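Playtesters wanted for Pletambridge, an unfinished game that may or may not be fun

Umano is looking for 28 people to play the current build of Pletambridge and tell us what's wrong with it. If you already love it from the trailer, you're probably not who we need. The trailer is four months old, half of what's in it has been thrown out, and the bit with the lighthouse was never playable in the first place.

Pletambridge is a slow mystery set in a seaside town where you run the lost property office. You talk to people, you put things on shelves, you work out who is lying about an umbrella. It's planned for PC first and consoles afterwards. We're not giving a release date because the last two we gave were wrong.

Why we're asking

We've had feedback already. Most of it came from friends, from other developers, and from people who were handed a free key and felt they ought to be polite. The average score on our last survey was 91 out of 100, and I don't believe a word of it. The same people who gave us that score stopped playing, on the whole, before the second chapter. Our own logs show it. Either they were being kind or our questions were rubbish, and I suspect both.

So we've scrapped the survey. This time there are no star ratings, no "how likely are you to recommend" and no smiley faces. You play, somebody sits near you and keeps quiet, and then you talk to us for a while with the game switched off.

Who we want

We'd like a mixture, and by that I don't mean 28 men in their twenties with opinions about frame rates. You can apply if you:

are 18 or over
can get to our studio under your own steam
can play for a whole session in English (the game is nearly all text and there's no other language in yet)
haven't worked for Umano, or for Nivow, who are doing our console versions

You don't need to be good at games. Please don't tell us in your application that you're a "hardcore gamer", as it doesn't help us to know that. What does help is the name of the last game you gave up on and how far you got. We'd also like a few people who only play on their phones, and at least a few who find most story games boring.

If you make videos or stream, you can still apply, but you'll be here as a player and you won't be able to record anything. There's a short agreement to sign on arrival. It says you won't share pictures or talk about the plot in public until the game is out. It doesn't say you have to be nice about it.

What happens on the day

You come for one session in November. It starts with a bit of paperwork, then you play on one of our machines with a pad or a mouse and keyboard, whichever you're used to. There's a proper break in the middle. Hiba Ghanem runs the room and will show you where everything is, including the kitchen, which you're welcome to use.

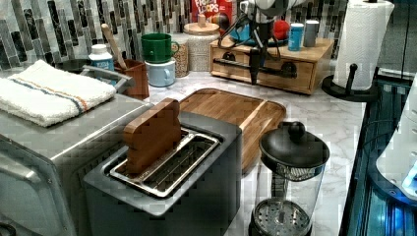
Kitchen worktop, with toaster and French press

After the break you carry on from where you stopped. If you want to stop for good, say so and stop. A player who gives up is more use to us than one who grits their teeth to the end, and you'll be paid the same. Last of all comes the conversation, with either Hiba or Tamer Dabbas. Tamer wrote most of the dialogue and has been told he isn't allowed to defend it.

We'll record what's on your screen and your voice during the chat at the end. We won't film your face. I've sat through enough presentations where someone claims to have measured delight from a webcam, and I'd rather just ask.
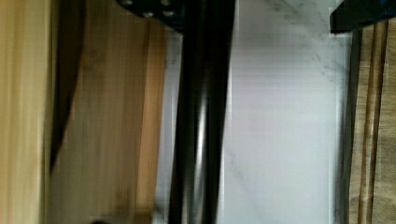
A closer look, same kitchen

What you get

A flat £20 for each hour you're here, counted from the time you arrive and not from the time the build finally loads. Payment goes out by bank transfer. We'll cover a standard bus or train fare if you keep the ticket. You also get your name in the credits if you want it there, and a key for the finished game if there is one.

That last part is meant seriously. We think we'll finish, and we have the money to. But plenty of studios have thought the same, and we don't want anybody turning up on the strength of a free game that doesn't exist yet. 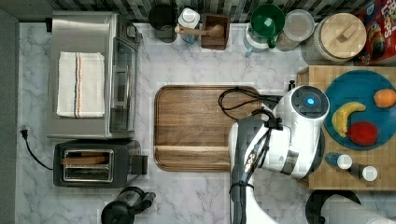
What you don't get is a job. Every time we run one of these, a few people apply hoping it's a way in, and there are companies that let them go on hoping. We have no testing jobs open and none planned. This is a paid day of playing a game, and it isn't bug testing either. You will run into bugs, quite possibly a lot of them, but you don't need to write them down. Brodie Ruddock has a list already and it's long enough to upset him.

About the build

You'll be playing the first three chapters. The second is the one we're worried about. It's set in the Abou Jaoude, a hotel with far too many rooms, and we've argued about it for most of a year. Half the team thinks it's the best thing in the game. I think it's a corridor with a nice carpet. Please don't let that sway you, though I realise I've just made it harder.

The music is mostly temporary. The voices are missing in places and you'll have to read instead. Text size can be changed, and so can all the buttons. There are no flashing lights that we know of, but the storm in chapter three does flicker, and if that could be a problem for you we can switch it off beforehand. The studio has a lift and step-free access to the playing room. Tell us what else you need and you'll get a plain yes or no before you travel.
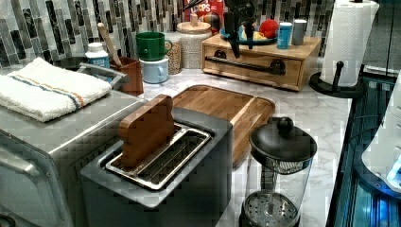

How to apply

Fill in the form on the Umano site, under Playtests. It asks for your name, your age, a way of reaching you, what you play on, and that question about the game you gave up on. It should be quick. There's a box at the end for anything else, and you can leave it blank.

Applications close on 13th May. I know that's a long way ahead of the sessions, but Esmaeil Alipour is doing the choosing by hand, and he wants time to ring people up. He'll be picking for variety, so being turned down doesn't mean you said anything wrong. Everyone gets an answer, including those we can't take.

Please don't apply twice under different names. It happened last time and we noticed.

Questions about access, pay or the agreement should go to Hiba through the contact page. Questions about the lighthouse can come to me, and the answer is still no.

Wissam Issa
Producer, Pletambridge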